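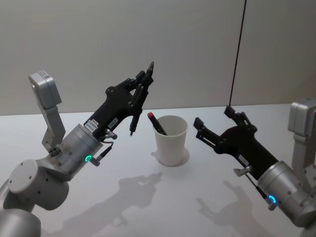
コートサイド便り 夏の号
2025-07-01

みなさま、お変わりありませんか。体育館の扉を開けるともわっとした空気が出てくる季節になりました。今回の「コートサイド便り」は、ずいぶん前から書きたいと思いながら、試合結果やら次の対戦カードやらに押されて後回しになっていた話を、少し長めに書かせていただきます。フリースローの話です。地味ですみません。でも、地味な話ほどシーズンの終わったこの時期にしか書けないもので、どうかお茶でも飲みながらお付き合いください。

きっかけは、春の最後に見に行ったドリヴァム対アズデールの一戦でした。ご覧になった方もいらっしゃるでしょうか。第四クォーターの残り23秒、一点を追うドリヴァムのアンニック・コルディエ選手がファウルをもらって、二本のフリースローを得た場面です。あのとき私は二階席の、ちょうどゴールの真裏に近いところに座っていまして、選手の顔がよく見えました。コルディエ選手はボールを受け取ると、三回床につき、一度だけ手の中で回して、それから長く息を吐いたのです。見ているこちらまで一緒に息を吐いてしまうような、本当に長い息でした。

一本目は入りました。二本目も入りました。ドリヴァムが一点差で勝ちました。書いてしまえばそれだけのことなのですが、帰りの電車の中でも、家に着いてお風呂に入ってからも、あの息のことばかり考えていたのです。

フリースローというのは、バスケットボールの中でもちょっと変わった時間だと思いませんか。あれだけ走って、ぶつかって、声を出し合っている競技なのに、急に全員が止まって、一人だけがボールを持つ。守る人もいない。距離もいつも同じ。練習でも試合でも、まったく同じ場所から打つわけです。だったら簡単だろうと、昔の私は思っていました。中学で三年間だけ部活をやっていたころの私は、練習ではそこそこ入るのに、試合になるとリングの手前にぽとりと落とす選手でした。顧問の先生には「膝が寝ている」とよく言われたものです。膝が寝ているというのがどういう意味か、当時はさっぱりわからなかったのですが、今になって選手たちの打ち方を見ていると、ああこれのことか、と思います。疲れてくると膝を使わずに腕だけで届かせようとするのですね。腕だけで打ったボールは低く、まっすぐに飛んで、リングの前のふちに当たります。

コルディエ選手の今季のフリースロー成功率は、ドリヴァムの場内で配られていた冊子によると70パーセントを超えるくらいで、飛び抜けて高いというほどではありません。ただ、冊子のインタビューを読んで、私はこの選手がますます好きになりました。少しだけ引用させてください。

「外したときのことは考えないようにしています、と言えれば格好いいのですが、考えます。考えたまま打つ練習をしています」

いいでしょう？　私はこのページの角を折って、今も台所の棚に立ててあります。家族には、なぜレシピ本の隣にバスケの冊子があるのかと聞かれますが、そこが一番よく目に入るのです。

もうひとつ、トフトのことも書いておきたいのです。今季のトフトは順位だけ見れば苦しいシーズンでしたが、フリースローに関しては、私が見た中で一番変わったチームでした。前半戦では、せっかくゴール下で粘ってファウルをもらっても、そのあとがどうにも続かない。接戦をそれで落とした日もありました。ところが年が明けてから、打つ前の動作が選手ごとにはっきりしてきたのです。背番号27の若いガードの選手は、以前は受け取ってすぐに打っていたのが、一度うつむいて足の位置を確かめるようになりました。センターの選手は逆に、長すぎた間を短くしたようです。同じチームでも、ある人は時間をかけるようになり、ある人は早くなった。全員に同じ形をやらせるのかと思っていた私には、とても新鮮でした。

観戦の楽しみ方としても、これはおすすめです。フリースローの間は、ついお手洗いに立ったり、隣の方とおしゃべりしたりしがちですよね（私もよくやります）。でも次の機会には、打つ人の足もとから順に上へと目をやってみてください。足を置く位置、膝の曲がり、ひじの向き、そして打ち終わったあとの手首。入ったかどうかを追いかけてボールを見てしまうのが普通ですが、一本だけ我慢して、最後まで選手の手首を見ていると、入るかどうかがなんとなくわかるような気がしてきます。気がするだけで、私の予想はしょっちゅう外れるのですけれど。

それから、両脇に並んでいる選手たちの動きも見逃せません。リバウンドに入る一歩目の速さには、その日の元気がそのまま出ます。ピラクのベテラン勢はここが本当にうまくて、体の大きい相手を腰ひとつで外へ押し出してしまいます。外れたフリースローを味方が取って、そのまま得点になった場面が、冬のアズデール戦で続けてありました。あの日は第三クォーターまでのんびりした試合だったのに、そこから急に客席が沸いて、私の前の列にいた小さなお子さんがびっくりして泣き出してしまったのをよく覚えています。そのあと泣きやんで、最後は誰よりも大きな声で拍手に加わっていました。

応援の話も少し。相手チームのフリースローのときに大きな音を立てるかどうかは、会場によってずいぶん雰囲気が違いますね。ドリヴァムの体育館はどちらかというと静かなほうで、初めて来た方が「え、黙って見ていていいの？」という顔をされることがあります。アズデールは反対に、足を踏み鳴らす音で床が揺れるほどです。どちらが良いというものでもないと私は思っていて、静かな会場の静けさはそれはそれで怖いものですし、にぎやかな会場では選手もかえって開き直れるのかもしれません。みなさんのお好みはどちらでしょうか。ぜひお便りで教えてください。

そのお便りですが、前号でお願いした「今季いちばん心に残った一本」に、たくさんのご投稿をありがとうございました。敗戦濃厚の試合終了間際に決まった三点シュートを挙げてくださった方、練習見学で見たレイアップを挙げてくださった方、それぞれに思い出がぎゅっと詰まっていて、読んでいるうちに夜が更けてしまいました。次の号でまとめてご紹介しますので、もうしばらくお待ちください。

新しいシーズンは10月に始まります。開幕カードはまだ発表されていませんが、ドリヴァムとトフトは夏の間に合同の練習試合を組む予定だと聞いています。もし公開されるようでしたら、この便りでもすぐにお知らせしますね。ドリヴァムの体育館では、昨季の最終戦で711人のお客さまが入りました。あの小さな体育館ですから、通路までにぎやかで、売店のおにぎりは前半のうちになくなっていました。次はもう少し多めに握ってくださるとうれしいです（梅が好きです）。

最後にお願いをひとつ。体育館の二階席は、夏の間に手すりの塗り直しがあるそうで、見学の際は一階の入口側の席をお使いくださいとのことです。階段の上がり口に案内が出ています。暑い日が続きますので、練習を見にいらっしゃる方は飲み物と、それから薄いタオルを一枚お持ちください。座席が思いのほか熱くなります。

では、また次の号で。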